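Legibility at distance: notes for the Lillby stall

The usual rule for signage is 25 mm of letter height for every three metres of viewing distance in comfortable conditions. Our pitch at Lillby is seen from the far side of the car park, so I set the sign width at 2000 mm and worked back from there.

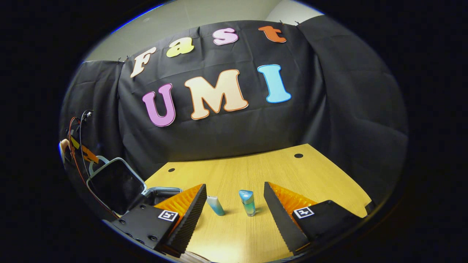

Contrast matters more than typeface. Dark grey on mid blue failed at half the distance that black on white managed, using the same stencil. Pale colours on a black cloth hold up well, and cream, light pink and sky blue can share one backdrop without any of them dropping out. Spacing comes next. I add a tenth of the letter height between capitals.

The final board is 918 mm tall, in two lines. Bammont quoted for cut vinyl but I am painting it. First coat on Sunday, if the garage is above ten degrees.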